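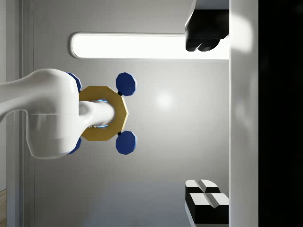
Zweiter Arm oder besserer Greifer: wofür das Budget ausgeben?

Wanda Tillman
Wir sind eine kleine Arbeitsgruppe und planen gerade die Anschaffungen für das nächste Jahr. Es geht um Handhabung und Übergabe von ringförmigen Bauteilen, also Teile mit einer Öffnung in der Mitte und Anbauten am Rand. Bisher läuft alles in der Simulation. Der Antrag muss im Februar raus, und ich muss mich vorher festlegen.

Angebot A kommt von Hotier: ein Arm mit einfachem Parallelgreifer, dazu ein zweiter gebrauchter Arm ohne Greifer. Angebot B kommt von Lovine: nur ein Arm, dafür mit Kraft-Momenten-Sensor am Handgelenk und Greifer mit austauschbaren Fingern. Preislich liegen beide nah beieinander. Der Platz ist bei uns knapp, die Tischplatte ist 70 cm tief.

Was würdet ihr nehmen? Und was vergisst man bei so einer Planung gern?

didi_werkbank
Nimm B. Gebraucht würde ich nichts kaufen, damit hat man nur Ärger.

K. Gündoğdu
Das würde ich nicht so pauschal sagen. Entscheidend ist, ob die Übergabe wirklich mit zwei Armen passieren muss. Wenn das Teil auch in einer festen Aufnahme liegen kann, reicht ein Arm, und dann ist B die bessere Wahl. Den Kraftsensor bekommt man später nur mit Umbau nachgerüstet, und bei Teilen, die über eine Bohrung gehalten werden, braucht man ihn früher, als man denkt. Ein Dorn in der Mitte hält gut, solange es fluchtet. Bei leichtem Versatz verkantet das Teil, und ohne Sensor merkt die Steuerung davon erst etwas, wenn sie auf Störung geht.

Zum Rest der Planung:

Öffnungsweite des Greifers prüfen, und zwar am größten Außenmaß einschließlich der Anbauten. Das steht in den Angeboten oft nur als Hub je Finger.

Ersatzfinger gleich mitbestellen, mindestens 2 Paar. Die Lieferzeit kann bis zu 7 Wochen betragen, und in der Zeit steht alles.

Softwarelizenz klären. Bei manchen Anbietern läuft die Lizenz jährlich und gehört dann in die laufenden Kosten. Das sollte im Antrag getrennt stehen.

Schutzzaun oder Scanner, Risikobeurteilung, Elektroanschluss. Bei uns hat das am Ende 38 Prozent der Gesamtsumme ausgemacht, im ersten Entwurf stand es gar nicht drin.

Bei 70 cm Tischtiefe würde ich zwei Arme vorher in der Simulation gegeneinander stellen und die Gelenkstellungen mitprüfen. Die Reichweite ist selten das Problem, die Ellenbogen kommen sich in die Quere.

Wanda Tillman
Danke, das hilft. An die getrennten laufenden Kosten hatte ich nicht gedacht. Eine feste Aufnahme wäre für den Anfang möglich. Ich frage bei Lovine nach, was ein zweites Paar Finger kostet und ob die Lizenz befristet ist.

rm_steuerung
Falls es noch nicht zu spät ist: Didunel vermietet solche Arme auch monatsweise. Teurer auf Dauer, aber man kann die Teile vorher ausprobieren. Fragt nach, ob die Miete beim Kauf angerechnet wird, in der Preisliste steht dazu nichts. Und lasst euch die Schnittstelle zur Simulation schriftlich bestätigen, mit Versionsnummer.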